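Plorkilholm 留种与换种小组
七月例会记录

日期:2021-07-17
地点:Vedura 菜园旁的小屋,后半段移到豆架边上
主持:Blažena Trnka
记录:Marek Kováčik

分享 21 评论 2

一、五月换种会回顾

先说好消息!五月那场换种会的热闹程度超出了我们所有人的想象,来的人从门口一直站到堆肥箱那边,还有人拎着保温壶,一聊就聊到收摊。Blažena 把当天登记的本子带来了,念了几页,上面除了品种名,还有很多大家随手写的话,比如“外婆叫它胖子豆,不知道正式名字”,又比如“去年被蜗牛吃光,求再给一次机会”。念到这里全场都笑了。

换出去的东西里豆类最多,其次是番茄和生菜,花卉里金盏花和蜀葵走得特别快。南瓜没什么人敢拿,原因大家都清楚:前年有一批种子串了粉,结出来的瓜长得像灯泡,吃起来像湿纸板。今年南瓜要好好做隔离,下面第三项有专门讨论。

几条改进意见记在这里:
登记表上要加一栏“留种年份”,这次好多纸包上只有品种名,收到的人没法判断新旧。
自己混合的花籽请单独放一张桌子,和能写清楚品种的分开。
摊位之间要留出转身的地方,推婴儿车的和坐轮椅的朋友都反映太挤。
请带剪刀和胶带的人把名字写在上面!小屋里现在多出好几把剪刀,请来认领。

二、番茄:留种进度与本季观察

番茄是大家最爱聊的话题,这一项严重超时,但是超得值得。今年小组共同照看的品种清单定在 21 个,其中番茄占了很大一块。大家最关心的是 Semaan,这是组里自己叫出来的名字,果子扁圆,肩部带一点青,完全熟了以后是很深的橙红色。Marek 种在南墙下的那几株已经挂到第三穗,下面的叶子有些卷,大家看过他带来的叶片后觉得应该是浇水忽多忽少,先把覆盖的草加厚,过两周再看。

Blažena 讲了她挑留种株的办法,讲得特别细,原话记几句:“从苗期就开始看,别等到果子红了才去挑最大的那一个。整株都健康,结果均匀,味道好,这样的株我才系红绳。系了红绳的果子谁也不许摘来做沙拉,我自己也不许!”

由此延伸出来的共识:留种要看整株的表现,单个大果参考意义有限;第二穗和第三穗的果通常比较理想;每个品种尽量从几株上混收,保留一点差异;裂果可以吃掉,生了病的株不留。

发酵去胶的做法重新过了一遍,新来的朋友请抄下来。把熟透的果子切开,连籽带汁挤进玻璃杯,加一点点水,盖一层纱布,放在阴凉处两三天,每天搅一搅。表面会起一层白膜,味道不太好闻,家里人可能会抗议。等胶质散开,好种子沉底,就倒掉浮在上面的东西,用清水淘洗几遍,摊在瓷盘上晾干。请勿摊在厨房纸上,干了以后粘得死死的,抠都抠不下来。晾的时候远离烤箱和暖气,中间拨散一两次。

也有人提出可以跳过发酵,直接用筛网搓洗。试过的人说也行,就是费手,种皮上总留一点滑滑的东西。这件事今年可以做个小对比:同一批 Semaan 的种子,一半发酵,一半搓洗,明年春天一起做发芽测试。Marek 报名,大家鼓掌通过。

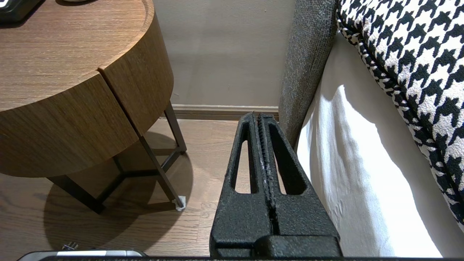

超市买来的杂交一代番茄,种子留下来明年种,会和今年的一样吗?

种子多半能发芽,结出来的果子却会各不相同,大小、颜色和味道都可能分离,想要性状稳定就得从固定品种的植株上留。拿它来玩选育也很有意思,挑喜欢的一代一代种下去,几年以后可能会得到一个属于自己的品种。只是这类种子请不要放进换种会的品种桌,放在混合桌,并且在纸包上写清楚来历。

三、南瓜与黄瓜:隔离和人工授粉

吸取灯泡瓜的教训,今年所有准备留种的南瓜一律人工授粉。步骤不难,难的是早起!前一天傍晚在园子里走一圈,找第二天要开的雌花和雄花,花瓣尖已经发黄但还合着的那种,用纸胶带轻轻把花口封住。第二天清早,趁蜜蜂还没有忙起来,摘下雄花,去掉花瓣,打开雌花,把花粉仔细抹到柱头上,然后再把雌花封好,在瓜柄上系一根有颜色的毛线。最好用别的植株上的雄花,同株也能坐果,不过几代以后植株可能会变弱。

讨论中提到一个容易混淆的地方:南瓜属里有好几个种,西葫芦和圆形的小装饰瓜往往同属一个种,凑在一起最容易串;另一些大南瓜属于别的种,并排种通常问题不大。所以买种子或者换种子的时候,请把学名也抄下来。Blažena 会做一张对照表挂在小屋门背后,表的内容欢迎大家补充和挑错。

特别提醒,装饰瓜和西葫芦串了以后,后代有可能发苦,苦的瓜一定不要吃,哪怕只苦一点点也请整个扔掉。留种的人第二年先切一小片用舌尖试一试,再决定下不下锅。

黄瓜要等到过熟,皮发黄或者发褐,手感变软,这时候的籽才饱满。一条留种瓜挂在藤上,整株结新瓜就会慢下来,家里地方小的朋友可以只留一株专门收籽,别的照常吃。去胶的办法和番茄一样。
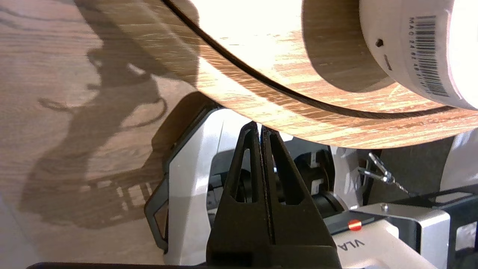

四、豆类:采收时间与防虫

这一项是在豆架旁边站着开的,气氛特别好,一边说一边有人忍不住伸手摸豆荚。

四季豆多数自花授粉,对新手非常友好,两个品种之间隔开几步,再种一行别的东西挡一挡,一般就够用了。蚕豆和红花菜豆要小心,熊蜂很喜欢,想保持纯度就要隔得远很多,或者全组约好只种一个品种。今年红花菜豆全组统一,大家都从同一罐里领的种子,效果等秋天看。

采收标准:豆荚在藤上变干、变脆,轻轻摇能听到里面响。要是连着下雨,就把整株拔起来倒挂在通风的棚子下面,让它慢慢后熟,千万别捂在塑料袋里。剥出来以后用指甲掐一下,掐不出印子才算干透。

防豆象的办法大家讨论得很热烈。目前组里比较认可的是:干透的豆子装进密封罐,冷冻几天,取出以后先别急着打开,等罐子回到室温再开盖,免得水汽凝在豆子上。没有干透的豆子不能冻,冻了就死了。有人去年就吃了这个亏,一罐漂亮的花斑豆一颗也没出,说起来还是很心疼。幸好换种会上又换回来一小把,现在正爬在架子最右边,开的花是淡紫色的,大家都去看了,真的漂亮!

生菜也顺带提一下。抽薹的生菜请不要急着拔,开完小黄花会结带绒毛的籽,像迷你蒲公英。成熟是一批一批的,隔几天拿纸袋套上去抖一抖,抖下来的就是好的。最早抽薹的那一两棵不要留,留最晚抽薹的,这样慢慢选下去,夏天就能多吃几个星期的叶子。

五、纸包与小册子

纸包的事终于有眉目了。Nanevix 印刷间给了我们一个很合适的安排,纸包印 1,000 个,小册子也印 1,000 本,两样一起送来,秋天换种之前能到手。大家听到这里欢呼了一下,以后再也不用拿旧信封改了!

纸包正面保留四行手写的位置:品种名、学名、留种年份、留种人想说的一句话。背面印播种月份的小格子,用笔涂黑就行。纸要能写铅笔字,也要稍微透气,这一点已经和印刷间说过。封口用折的,不用胶,方便反复打开看。

小册子的内容分工如下。Blažena 写番茄和南瓜,Marek 写豆类和生菜,发芽测试那一页两人合写。来换种会的朋友写在登记本上的话,征得本人同意以后选一些放在页脚,胖子豆那句是一定要放的。

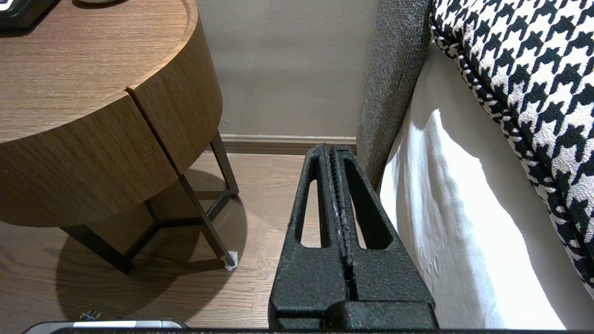 小册子的文字希望控制在拿着种子就能读完的长度,术语第一次出现时解释一下,后面放一张索引。插图请组里会画的人来画,豆荚、瓜花、种子的剖面都需要,铅笔线稿就很好。封面底色争了半天,有人要草绿,有人要番茄红,最后选了米色,和上面照片里那面墙差不多的调子就好,黑色铅笔线条放上去清楚,沾了一点泥也不显脏。封底留白,给大家在地里记东西用。书脊用骑马钉,可以摊平放在育苗盘旁边。标题暂定《从一粒到一罐》,有更好的想法请写在小屋的黑板上,八月例会投票。

六、发芽测试

春天那次发芽测试的结果整理出来了,番茄和生菜表现都很好,洋葱不理想,放了几年的那包几乎没有动静。大家并不意外,洋葱和欧防风的种子本来寿命就短,最好年年更新。番茄和黄瓜的种子只要保存得干燥阴凉,放几年通常还能用。

测试方法不变:厨房纸打湿再拧到不滴水,种子排开,卷起来放进带盖的盒子,盖子留缝,写上日期和品种,放在温暖的地方,每天看一眼。发了芽的随手挑出来记在表上,舍不得扔的可以直接种进小盆。测试时请同时放一份新种子作对照,这样才知道是种子老了还是屋里太凉。

保存方面再说几句。玻璃罐比塑料袋可靠,里面可以放一小包干燥剂,没有干燥剂就用烘干后放凉的米粒,拿纱布包好。最怕的是忽冷忽热和潮气,温室里千万别放。卧室里凉快的角落其实不错,抽屉或者柜子深处都行,避光就可以。

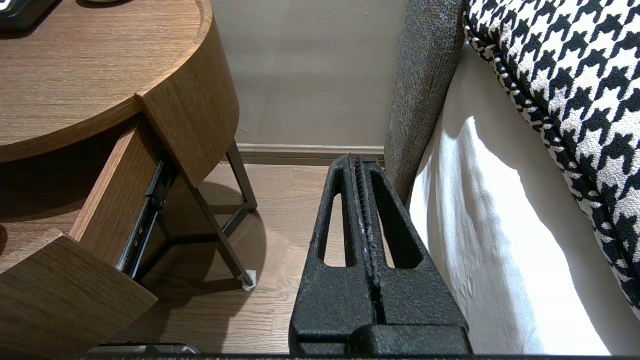
床头柜与床之间,木地板。

七、两年生作物:谁来过冬

胡萝卜、甜菜、羽衣甘蓝都要到第二年才开花结籽,占地时间长,所以一直没有人抢着做。今年决定分摊,一家只认一种。羽衣甘蓝跟卷心菜、花椰菜、抱子甘蓝都是亲戚,会互相串粉,同一年里整个园子只能有一种开花,这件事必须提前说好。抽签的结果是明年轮到羽衣甘蓝,卷心菜再等一年,想吃卷心菜的人照常种,只要在开花之前收掉。

胡萝卜还要提防野胡萝卜,河堤上到处都是那种白色的小伞花,漂亮归漂亮,串进来以后根会变得又细又白又硬。讨论下来打算用网罩,开花时把整片罩住,里面靠人拿软毛刷轻轻扫过花伞传粉,每天换着方向扫。听起来麻烦,可是报名的人很积极,有人说想到清早站在一片白花里拿着毛刷,就已经开始盼着了。

甜菜是风媒,花粉飘得很远,今年先不做,等和下游的几个园子通过气再说。Marek 去联系。

过冬的根可以留在土里加厚覆盖,也可以挖出来埋在湿沙里,放到不结冰的地窖。挖出来的好处是能看见根的样子,挑直的、颜色正的、没有分叉的再种回去,选种就在这一步完成。

八、待办

Blažena:南瓜学名对照表;小册子番茄和南瓜两节初稿;向 Nanevix 确认纸样能不能写铅笔字。
Marek:Semaan 两种去胶方法的对比;豆类和生菜两节初稿;联系下游园子谈甜菜。
全体:给准备留种的植株系红绳,并告诉家里人红绳是什么意思;把手头没写年份的种子找出来,能想起来的补上,想不起来的标“年份不详”,冬天一起测。
剪刀请认领。

下次例会仍在小屋,八月番茄正是最好的时候,请每人带一个自己最得意的果子来,切开大家一起尝,尝完把籽留下!

评论 2

“请问没有园子、只有阳台,可以参加吗?我种了一盆生菜,正在抽薹。”

“当然欢迎,阳台生菜留种很合适,先别拔,抖籽的时候带个纸袋就好。八月来认认人。Marek”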